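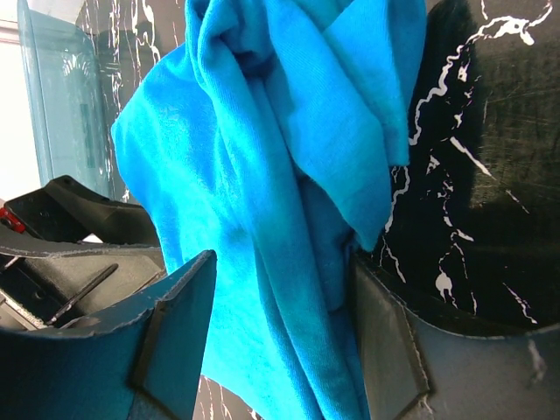
So on August 14, 2023 I finally got out to the Wedham open day, after two years of saying I would! It's 27 miles from my place and I still managed to be late, because the parking lot is behind the building and the sign isn't.

I spent most of my time at the Vurkport cell, the two-armed one that handles laundry. Soledad Calloway looks after it, and she was happy to talk shop (I think most visitors only wanted to know if they could buy one). Her morning starts with the fingers. She wipes down the pads, checks that the two tips still meet evenly, and runs a fingernail along the edges for anything that might snag a knit.

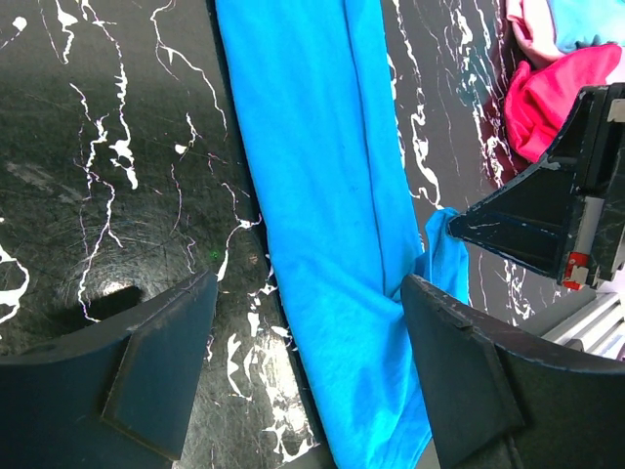 After that she has each arm close on a scrap of cloth and gives it a tug. If it slides, she cleans the pads again, and if it still slides they come off. The last set did 2,036 grips before she swapped it, and she writes every change in a paper notebook with a Tomen sticker on it. I loved that notebook.

The part I'd never thought about is lining the arms up with each other. Both have to agree on where the tabletop is, and she redoes that after any bump, even a small one. It takes her roughly 200 seconds, which I'd call showing off.
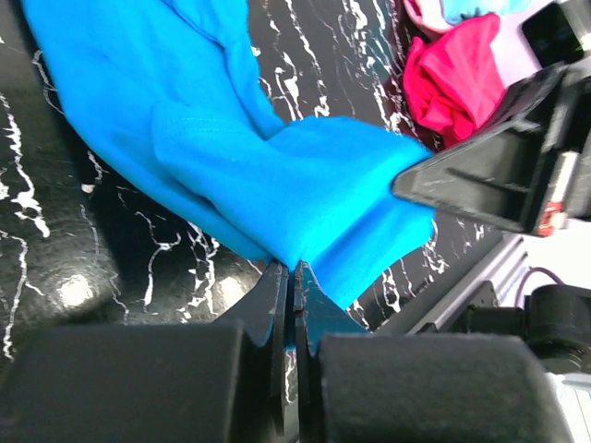
Cables, screws and a long wait for coffee

Screws on the brackets get checked with a little torque driver every Monday, and the cables get a look while each arm swings slowly through its whole reach. She wants slack at every joint but no loops. Wojcik makes the spare pads, and an order placed in January took so long that she now keeps a drawer full (I saw the drawer, it's very full).

I asked whether thin knits wear the pads faster than towels do.

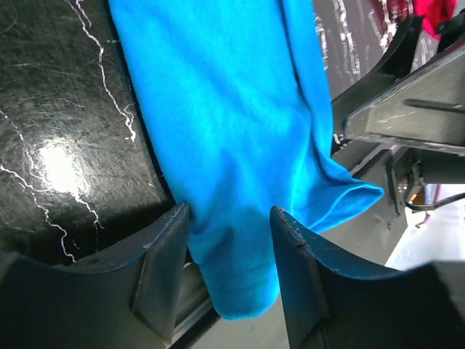 Calloway said no, it's the lint, and that she would take a whole day of T-shirts over one cheap new towel. She blows the joints out after towels and leaves the covers off until she's had a look inside.

Coffee was in room 412, up two flights, and they'd run out of cups by the time I got there.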